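Folding Table Questions, Answered (the long version)

Last updated September 17, 2024

I get the same handful of emails about my two marble-print folding tables, so I finally put the answers in one place. If yours isn't covered, write to me anyway. I do read everything, it just takes me a while!

What tables are these?

I bought them as a pair from a little furniture outlet called Hernach, which has since closed, so please don't go hunting for the shop (three of you already have, sorry). There was no model name on the receipt. If you search for "marble pattern folding table, red edge" you'll get plenty of things in the same family. Mine have black metal legs that fold, and a top printed in pink and cream with orangey-red veins running through it.
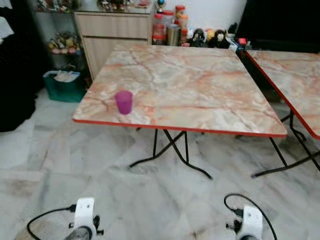 One table in the middle, its twin on the right, and the purple cup.

Is that real marble?

On the tables, no, it's a printed pattern. I can lift one by myself and carry it down a hallway, and I am not a strong person. The tops are a bit shiny and they catch the light, so every crumb shows when you sit down at eye level with it. I've made my peace with that.

Doesn't the pink clash with the gray floor?

Kilian Mayrhofer, who wrote to me back in March with an entire paragraph on this subject, thinks it does. I like it. The floor is white and light gray and pretty cool in tone, and before the tables came the whole room felt like a dentist's waiting area. The pink warms it up, and the red edging picks up bits of color from the stuff along the back wall. Would I have picked pink if the outlet had carried green? Probably not. But here we are, and I've grown very fond of it.

Why two small tables and not one big one?

Because I'm cheap and I like moving things! One table does for breakfast, or for coffee and the mail. Two together do for dinner with friends, or for a day of dumpling folding when you need a place for the wrappers and another for the trays. And when my cousin comes to stay, both of them fold up and go behind the door and she gets the floor for her air mattress.

How do you deal with the gap in the middle?

Mostly I don't. Unless you really shove them together there's a dark little line between the tops, and the corners are rounded, so you'll never get a perfect join. Forks love to wander over there. If I've got people coming I throw one long cloth over both, and then I warn whoever is sitting in the middle not to put a glass down on the seam.

What do you use to clean them?

A soft damp cloth with one drop of dish soap, then a dry cloth. That's it. I tried a spray called Dresex once and it left a film that took me 5 rounds of wiping to get off, so it lives under the sink now. Don't forget to run the cloth along the edge trim — sauce collects there and you won't spot it against the red until it's gone hard.

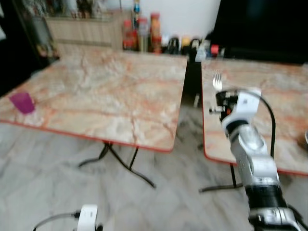

For the legs I use the same cloth once the tops are done. Dust settles where the tubes cross, and if you leave it long enough it turns into a sort of felt. Wipe with the legs open, and keep your fingers out of the hinge.

Do the legs scratch the tile?

They can if you drag them. Lift, don't drag. Urs Auer from the second floor put me on to Cluven felt pads, and I've been through 7 sets. They do slide off the curved feet after a while, so check them whenever you mop. Polished tile also shows every smudge, and that's a separate battle that I'm losing.

Can I put a hot pan straight on it?

Please don't. I use a folded dish towel or a cork mat. I haven't tested what happens without one and I'd like to keep it that way.

Where do you keep everything when the tables are out?

The light wooden cabinet at the back takes most of it, and yes, the top of it is crowded. I clear it every so often and it fills right back up.

Can I buy yours?

No! But thank you for asking.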